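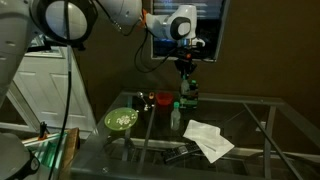 Running an arm demo for visitors, start to finish. Wrote this up after our last open day at Trornmont so whoever does the next one isn't starting from my scribbles. The job is table clearing, one arm, one table, and the mess is ordinary house stuff: plate with bits on it, spoon, red bowl, a clear bottle with a green cap, the remote half under a napkin. Visitors get it straight away. No need for a long talk first.

Times below are for a group of 20. Bigger than that, split them.

## Before you open

- Room booked, both doors unlocked
- Arm powered, homed, left to sit a bit
- Gripper opens and closes from the pendant. Check it by hand, don't trust the light on the screen
- E-stop pressed and reset once, with Brittany or whoever is second person watching
- Tape on the floor, 3 metres out from the base. Redo it every time, the old stuff peels
- Blinds whichever way you like but don't touch them after you've calibrated. Glass tabletop picks up the light
- Wipe the glass. Fingerprints are worse than you'd think for the camera

Print the sign-in sheet. We forgot in November and Karine had to chase names by email for ages.

## Setting the table

1. Big things at the back, flat things at the front.
2. Leave a gripper's width between anything you want picked up first.
3. Napkin goes on crumpled. Folded flat it can't get hold of it.
4. Put the remote partly under the napkin if you want the harder version. Otherwise well clear.
5. Bottle empty, cap on tight.
6. Crumbs stay on the plate. If they get on the glass just wipe and start again.

Clear plastic on a glass top is the nasty one. The depth reading goes patchy and the arm will reach short. If it misses twice, turn the bottle a bit, or swap it for a can and carry on. Normand likes to leave it in and let people see it miss. Up to you. I swap it.

Watch the cables before the first run. Jog the wrist right round to the far corner of the table and look at the slack, both the long one and the loop going to the gripper. If the loop goes tight, stop and re-clip.

## Running it

Speed to slow. The setting is in the Simex panel under Motion, then Limits. Guest profile is already there, it caps the wrist so you dont have to work it out. Gripper hold time is 500 ms, leave it.

Order that works for us:

1. One pick with the pendant, by hand. Let them see a person driving.
2. Same pick, automatic.
3. Full table, automatic. No talking over this one, people want to watch.
4. Let a visitor move one thing and run again.

Step 4 is the good bit. Arm stopped, E-stop IN, visitor steps over the tape, moves the thing, steps back. Then release. Every single time, even if they're quick. Dale does the tape, I do the button, and we say it out loud to each other.

Kids ask if it can pick up an egg. We haven't tried. Say that.

## If it goes wrong

**Arm stops mid reach.** Usually the force limit. Clear the message, home, go again.

**Error 1338 on the pendant.** Gripper lost its connection. Push the plug at the wrist back in, wait for the tone, restart the gripper program only. Not the whole controller, that takes forever and you loose the room.

**Drops the spoon.** Thin edges on glass, hard to get under. Prop it so the handle sits up a bit, or take it out of the run.

**Picks up napkin and remote together.** Fine, put them down and use it to talk about grasp planning. Tyson has a good two minute version, ask him.

**Somebody over the tape.** E-stop. Talk after.

## Packing up

Park the arm before power down, wrist above the middle of the table and fingers down. Plate and bowl washed. Objects back in the Antwi box, napkin too, it keeps going missing. Save the logs to the Plelten drive under the date, not your own name.

Fill in the log sheet while you still remember. Which objects, how many runs, what it missed. Mine from 2018-02-18 is in the folder if you want to see how much to write. Half a page is plenty.

Still to sort: a better stand for the pendant, longer lead for the speaker, and the wording on the safety card, which Karine has.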